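Wording a death notice for Mum when the family doesn't agree – help please
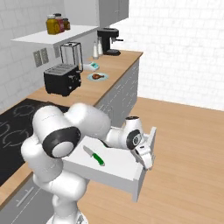
Need to get a death notice in to the local paper and I've been staring at a blank page for two days. Mum passed on the weekend, she was 84, service is at the chapel in Clerthorpe. The paper's form says up to 155 words for the flat price and then it's charged by the line after that. My draft is 272. I've got everything in it – the nursing, the choir, the lawn bowls, all the grandkids by name – and I can't see what to pull out. Anything to do with her kitchen I'd like to keep, even something small like a white drawer pulled open under a wooden benchtop, because that's where you'd find her, hunting for the good peeler. But my brother says recipes and drawers don't belong in a newspaper.

Other things I'm stuck on:

She was married twice. First husband is my dad and my brother's dad, he's still alive and they were on ok terms. Second husband died a few years back. Do you mention both? My brother wants Dad left out completley. I think that's rude but I don't want a blue over it this week of all weeks.

Also there's a stepdaughter, Mum's second husband's girl. She lived with them from when she was eleven. Does she go in with "daughter of" or separate? She hasn't asked, she wouldn't.

And do people still put maiden names? A cousin told me not to because of identity theft. Half the people who'd want to know only ever knew her by her maiden name, she grew up in Mugo and moved away at 19.

Last one. Flowers or no flowers. She liked flowers. My sister in law wants "donations in lieu" to the hospice. I said can't we have both and got a look.

Deadline for the paper is noon tomorrow so any help at all. Thanks in advance and sorry for the ramble.

Adjoa Laryea
posted 23 Oct 2021

Nicanor Bermúdez

Sorry about your mum.

I did both my parents' notices and then got roped in for two aunties, so here's what I'd do. Two versions. Short one for the paper, long one for everywhere else. The funeral home will nearly always have a page on their site where you can put as much as you like, ask them today. Ours had a limit of 4,000 characters which is heaps, your 272 words will go straight in with room over. Then the paper one only has to tell people who, when and where.

Paper version, in this order:

Full name, with the maiden name in brackets. Age. Where she lived.
Date she died. "Peacefully" only if it was.
Wife of, mother of, grandmother of.
One line that's just her.
Service details. Day, time, full address of the chapel, parking if it's a pain.
Flowers or donations.

That's it. You'll come in under 155 easily if the grandkids go in as "loving Nan to her grandchildren" and you save the names for the online one. Don't name some and not others. I did that by accident with Auntie and heard about it at Christmas.

For the one line, use the kitchen. Your brother's wrong on that one, sorry to him. "Usually found in the kitchen looking for the good peeler" is ten words and everyone who knew her will laugh. The choir and bowls can go in the long one. If the choir or the club want to put in their own little notice they often do, ring the secretary of each, they'll want to know about the service anyway.

Husbands – "wife of the late (second husband), formerly married to (your dad)". Or leave marriages to just the late husband in the paper and have your dad in the online one as "mother of Adjoa and brother's name, with (dad)". Ask your dad. Mine would of said leave me out of it, and meant it. If he says he doesn't mind, your brother gets his way in the paper and you get yours online and nobody's had a blue.

Stepdaughter goes in with you two. "Mother of" and then the three names, oldest first. No "step". If she was eleven when she moved in your mum raised her. But ring her before you send it so she doesn't read it cold.

Maiden name: put it in. I'd leave off the exact birthdate and the street address if your cousin's worried. Year of birth or just the age is plenty. Don't put the house number in anywhere, people do read these to see which houses are empty during the service. Get a neighbour to park in the drive.

Flowers: "Flowers welcome, or donations to the hospice if preferred." Done. Both.

Proofread it out loud with someone else reading from the printed copy. Check the spelling of every name, and check the date matches the day. We had the wrong chapel time on Dad's and had to pay for it twice.

Nabila Fahmy

so sorry for your loss. we just let the funeral director write ours, they do it every day and it was included. cost in our paper was 200 for the notice with a photo. photo was tiny and grey so maybe don't bother with that

Nayeli Gallegos

Agree with most of what Nicanor said but going to disagree on the husbands a bit. Notices get kept. People doing family trees will be reading this one in fifty years and if your dad's not in it, it's a puzzle for them. I do the family history for our lot and the gaps drive me up the wall. A missing first marriage cost me months on one branch. Just a plain "formerly married to" is not an insult to anybody.

Same reason I'd name the town she grew up in. "Born in Mugo" is three words. If there's a paper that covers that area send them the short version too, seperate fee but usually cheaper in the small ones. There'll be old school friends there who don't look at yours.

Few bits from when I did my mother in law's:

Ask when it will be printed before you pay. We made the deadline and it still ran the day after the funeral, as they'd stopped printing daily. If yours is the same, get the online one up tonight and use the paper for a thank you notice afterwards.

Ask for a proof by email. Some don't offer unless you ask.

"Passed away" or "died", whichever she would have said. My mother in law couldn't stand "passed".

Buy a few extra copies of the paper. You think you won't want them.

And keep your 272 words exactly as they are. Print them out, give it to whoever is doing the eulogy. That's most of the eulogy written.

Adjoa Laryea

Thank you all so much. Rang Dad, he said put him in or don't, he'll be in the second row either way. Rang my stepsister as well and we both had a cry. She's going in with us, oldest first, so that's her at the top which she thought was funny.

Down to 149 with the peeler still in. Brother has gone quiet so I'm taking that as a yes. Funeral home does have a page, I'm typing up the long one now. Will ring the choir in the morning once the paper's confirmed.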